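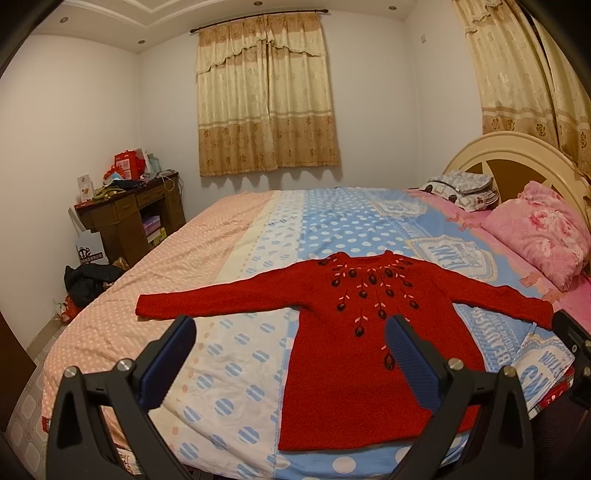

A red knitted sweater with its sleeves stretched out wide.

Why does a sweater keep you warm?

You might think a sweater makes heat, the way a stove does. It doesn't! The heat comes from you. Your body is busy all day long, turning breakfast into warmth, and it would happily let that warmth drift off into a chilly January morning if you let it.

Now, knitting is really one long piece of yarn pulled through loop after loop after loop, and every little loop holds a tiny pocket of air. Warmth has a hard time getting through air that stays still - so it hangs around, close to your skin, and you feel cozy.

Try it with Kiditz! Fill two jars with warm water, wrap one in a sweater and wait 31 minutes. Which jar feels warmer?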